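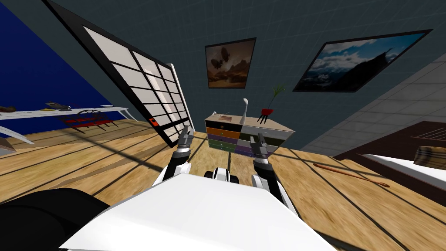
Slide 1: plank floor, multicolored drawers

Color in small rooms. Notes for Clolley home evening, 2023-06-25

Hi, thanks for coming, phones off. Say who I am. Fire exit is the door by the coats.

Start with the question everyone asks me: "what white should I get?" Pause. Then the answer, you maybe don't want white. Small room painted white is still a small room, just with scuffs.

Quick background. Did up 13 flats at Alemayehu last winter, all on the north side, none of them big. Tenants picked the colors. First January up there I painted one hallway four times. FOUR. Tell the mustard story if the room is warm, skip if not.

Point one, light. Look at the room at breakfast and again at supper. Paint a big piece of card, not the wall, and move it about. Corner, next to the window, behind the sofa. Leave it up for a week. People hate this bit, they want to paint on saturday morning. Sorry (not sorry).

Hand round the cards here. Ask for them back!! Lost two last time.
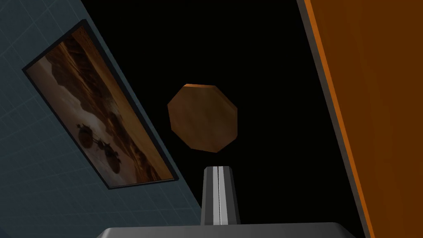
Walls get more credit than they deserve, most of what you see in a room is stuff. Sofa, curtains, the pile of coats. So pick the wall to go with the stuff you already own and aren't about to replace. Blue-gray is a good one for this, I use it a lot. The slide has one with a framed picture hung on it, and a muted slate like that lets you hang nearly anything. Orange goes well near it too, there's a panel of it on the right. Go easy though, one orange thing per room is plenty in my book. Somebody will argue. Let them, move on by quarter past.

Point two, money. Sample pots. I buy the little Flanix ones and the Stumex ones and mix what's left for insides of cupboards. Total for the hallway job was 97 dollars, that's with the mustard. Whole of Alemayehu came to 1,110 for paint, not counting brushes. Read these slowly, people write them down.

Cheap brush = hairs in the gloss. Buy one good one, wash it.

Point three, dark colors. Yes you can. Do the ceiling too or it looks like a lid. Lamps, plural, low down. Don't rely on the thing in the middle of
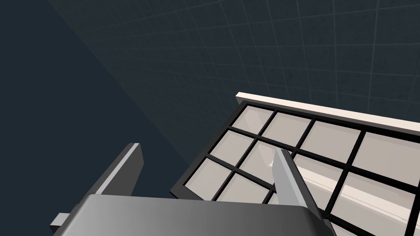
the ceiling, it flattens everything and makes a dark wall look dusty. Matte shows fingermarks, so if you have kids go eggshell up to shoulder height. Theirs, then yours when they grow.

Second coat matters more with dark. Third if it's over magnolia. Let it dry properly inbetween, read the tin.

Questions, 20 minutes. Usual ones: damp (fix the damp first), radiators (yes, same color as the wall), renting (ask in writing, keep the tin lid so you can paint it back).

Cards back in the box. Sign up sheet for the tiling night is by the kettle.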